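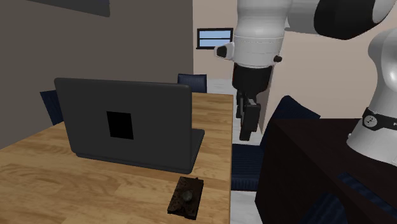
Table with laptop and small dark tray.

Druvmont House – shared workroom, second floor
Display screen and electrical safety checklist, with comments
Inspection carried out by: Yabsira Gebremichael
Date: 2025-06-10
Copy to: Els De Smet (building), Samira Mansour (Stuvano, tenant)

Marks used: OK = in order. C = in order, with a comment. X = must be repaired.

1. Entrance and escape routes

1.1 Door opens fully and closes by itself – C
The door closes, but slowly in the last part. Please ask Khasawneh to adjust the closer at their next visit.

1.2 Way to the stairs is free – X
Two boxes of printer paper were standing beside the fire door. I spoke with Fares Zoubi and he moved them the same morning. I keep the X because the same remark was made in December.

1.3 Exit sign is lit – OK

1.4 Extinguisher in place, seal not broken – C
The seal is good. The inspection label is hard to read and should be replaced by a new one.

2. Electricity

2.1 Sockets firm in the wall – X
Socket 18, under the window, moves when a plug is taken out. It is now closed with tape and must not be used until the electrician has looked at it.

2.2 Extension leads – X
One lead was connected into another lead behind the cupboard. This is not allowed in the building rules, also not for a short time. Remove the second lead.

2.3 Chargers and their cables – C
One charger had a bend in the cable near the plug. The outer cover is whole. To be checked again at the next inspection.

2.4 Test labels on portable equipment – C
The kettle has no label. All the other appliances in the kitchen corner have one.

3. Workplaces

3.1 Chairs can be adjusted in height – X
The lever of the chair nearest to the door is broken. Samira Mansour will order a new chair and keep the old one out of the room.

3.2 Screen height – C
Staff who work on a laptop for the whole day should ask for a stand and a separate keyboard. Stuvano has these in the store, but several persons did not know this.

3.3 Light and reflections – C
The blind on the left window stays up on one side. In the afternoon the sun comes directly on the desks there.

3.4 Table edges and surfaces without splinters – OK

4. Air and temperature

4.1 Windows can be opened – OK

4.2 Ventilation grille clean – X
Much dust. Cleaning is part of the contract with Prindinov, work order 266. I could not find a signature for the last cleaning.

5. First aid

5.1 Box complete – C
Plasters must be filled up. The eye wash is still within its date.

5.2 Name of the first aider on the wall – X
The notice still gives the former first aider. It should be Anas Matar, extension 33.

Follow-up
Points 2.1 and 2.2 come first. Please send me a short message when the electrician has been. The other points marked X I will look at again on my next round – if a part must be ordered, a copy of the order is enough for me.

Y. Gebremichael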